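Questions I get a lot about my garage sales

How often do you hold one?
Twice a year, and always from our driveway in Plondirton. I tried doing it every month one summer and got so sick of pricing tags that I gave up by August.

Do you haggle?
Sure I do! Ask me before lunch and I'll probably say no, ask me at 2 and I'll practically hand it to you (my husband hates this).

What sells best?
Kitchen things, by a mile. Mugs go fast, and so does anything you can store other stuff in. Old board games do well too, if the pieces are all there.

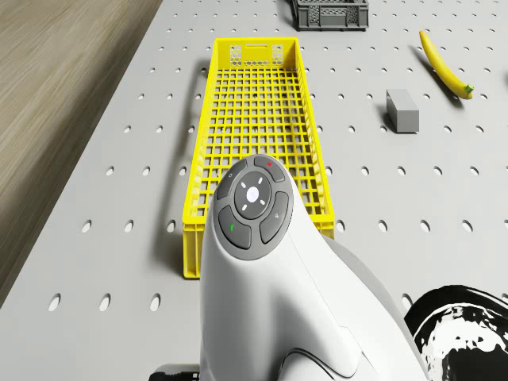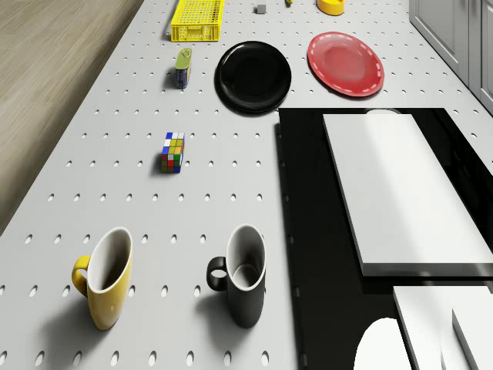 What's the most you ever made?
$1,189, the spring we cleared out my aunt's house on Nolance Road. The sale after that brought in $154 and it rained, so please don't quit your job over this.

Do I need a permit?
I don't, but my sister one town over does. Call your town office and ask – it took her one phone call.

What happens to the leftovers?
They go straight into the car and off to the thrift store that same evening. I don't let anything back in the house, or it stays for years.

Can I drop off my own stuff for you to sell?
I used to say yes to this and ended up with three exercise bikes. So no, sorry! You're welcome to set up a table next to mine, though. Just message me a week ahead so I can save you a spot.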